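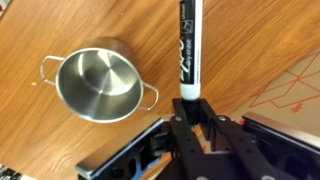 The small pan, on the table, ready for soup season.

10/13/18

Right, soup thread, because it's Saturday and it's chucking it down in Oltley and I have opinions.

1/ I've been making soup every weekend since the end of August and I'm not bored yet. My brother thinks I've lost it. He had three bowls last Sunday though, so.

2/ Leek and potato is still the one to beat. Sweat the leeks for AGES. Longer than that. If they've gone brown you've had it too hot, if they're still squeaky go and do the crossword and come back.

3/ People who put cream in leek and potato: I don't mind you, but try it once with just a big knob of butter at the end and tell me I'm wrong.

4/ Someone asked about stock. I use cubes most of the time! Everybody I know uses cubes! Delali Atinga at work makes her own from chicken bones every single week and it's gorgeous, and she brought me a tub of it once and I've thought about it ever since, but I get home at half six and I'm not simmering anything for four hours.

5/ Lentil. Red ones, rinse them or you get that grey scum on top. One onion, two carrots, cumin, tin of tomatoes, done by the time the news finishes. The whole lot cost me £2 and fed us till Tuesday.

6/ (The lemon at the end isn't optional, sorry.)

7/ Worst one so far was the beetroot. I wanted it to be like the stuff Ivars Adomaitis used to do at the cafe on Zakaria Street, with the dill and the bit of sour cream, and mine tasted like a flowerpot. Ivars, if you're reading, what do you DO to it. Is it vinegar? I bet it's vinegar.

8/ Update, he's replied. It's vinegar. Also he says I should roast the beetroot whole in its skin and I've been boiling it like an idiot.

9/ Bread. I've tried the fancy seeded one from the market and I keep going back to a plain white bloomer, thick, too much butter. For dunking you want something that puts up a fight. Sliced white just gives up and goes to the bottom.

10/ Freezing: leave the potato ones out of the freezer, they go all grainy on me. Lentil freezes like a dream. Label it. I've got a tub in there that could be carrot and ginger or could be curry sauce and I'm too scared to find out.

11/ Somebody wants to know how I blend it. Stick blender, bought secondhand, sounds like a moped. Take the pan OFF the heat first and keep the blade under the surface. I had parsnip on the ceiling in September. There's still a bit up there by the light.

12/ Tonight is mushroom, with barley in it, and a splash of sherry left over from the trifle. Going to eat it on the sofa in my big socks.

13/ Tell me your best ones please, especially anything with cabbage. I've got half of a massive one staring at me every time I open the fridge and I can't face coleslaw again.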